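Wood and colour in rooms under the roof
Speaker notes, Isla Pomare
Evening talk, 7 pm start, hall doors open at 6.30

Slide 1 - Title
Thank Monique Lemaire for organising the hall. Toilets are through the side door. Questions at the end, except for anything to do with a word I haven't explained, in which case put your hand up.

Slide 2 - Where I'm coming from
I've worked on timber floors and fitted furniture for 19 years, mostly in older houses. Attic conversions are a good part of that now. People spend months on the stairs and the insulation and then pick the floor colour in an afternoon from a sample the size of a coaster.

Tonight is about colour only. Structure, fire exits and council approval are Florian Besson's talk in January.

Slide 3 - Light from above
Most rooms get daylight from the side. Under a roof with skylights it comes down steeply and hits the floor first. The floor then throws its own colour back up onto the sloping ceiling. A white ceiling over a red-toned floor will look pink by mid-afternoon.

Ask: who has a skylight that faces west? (Usually a few hands. Mention blinds.)

Slide 4 - Pale, mid and dark
Pale floors: forgiving of dust, show every dark scuff. Raw-look finishes stay paler for longer but need recoating sooner.
Mid tones: honey, straw, light tan. The easiest to live with and the easiest to patch.
Dark floors: handsome in a tall room. Under a low slope they can make the ceiling feel lower still. Show the Berkach job if anyone doubts it - the owners had it sanded back after one winter.

Slide 5 - Floor and furniture
The floor and the big pieces don't need to match. What you want to avoid is two timbers that nearly match, which always looks like a mistake in the order. Go a clear step warmer or a clear step darker with the table or the bedhead.
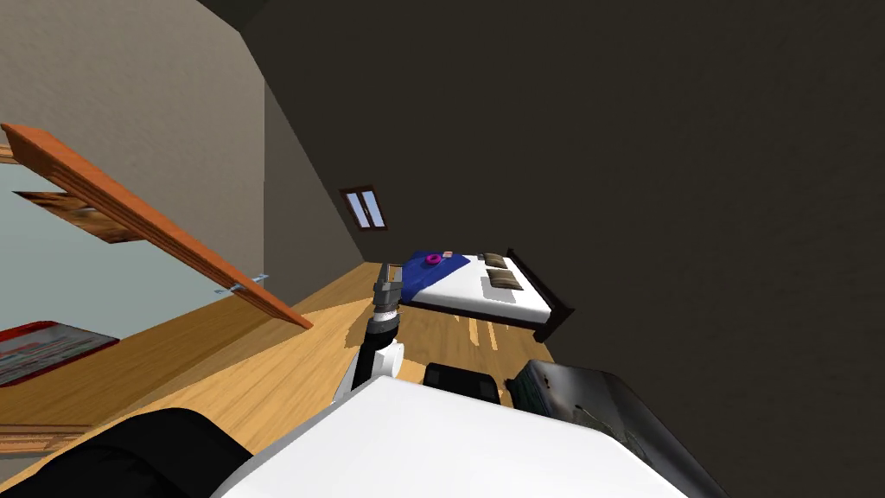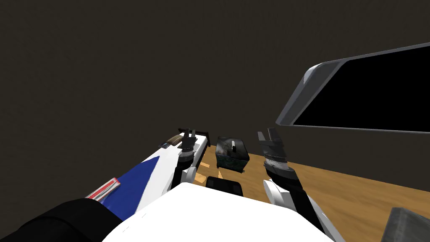

Slides 6 and 7. First, light honey boards in an attic bedroom; second, a warm orange-tan tabletop against charcoal-brown.

Slide 8 - Dark walls
I get asked about these more than anything else. My view is that one dark wall works if it's upright. Leave the sloping ones light. Grain that looks busy against white settles down against a brown or charcoal.

Use a flat paint. Any sheen on a dark wall picks up the skylight and shows the roller marks. Two coats over a tinted undercoat, three if you're covering white.

Slide 9 - Testing a colour
Paint a board, not the wall. Move it around for a full day - morning, noon, and again with the lamps on. Same for timber: ask the yard for an offcut as long as your arm and put a coat of the real finish on it. Faraji Biwott at the yard will do this if you ring ahead.

Slide 10 - What oil does
Oil warms everything. A honey board goes towards amber, a tan one towards orange. Water-based finishes move the colour much less. Most timbers also shift on their own in the first year, so lift the rug now and then or you'll have its outline for good.

Slide 11 - Costs
Keep this short. On the Takura house we had 30 square metres of floor and the finish alone came to $1,372, materials only. Labour on top depends on access. Narrow stairs mean the sander goes up in pieces.

Slide 12 - Questions
Likely ones: pets and scratches, cork, painting over old varnish (yes, but sand it first). Mathis Mallet has the roving mic.
Offcuts are on the side table. Please put them back in the right tray, the labels are underneath.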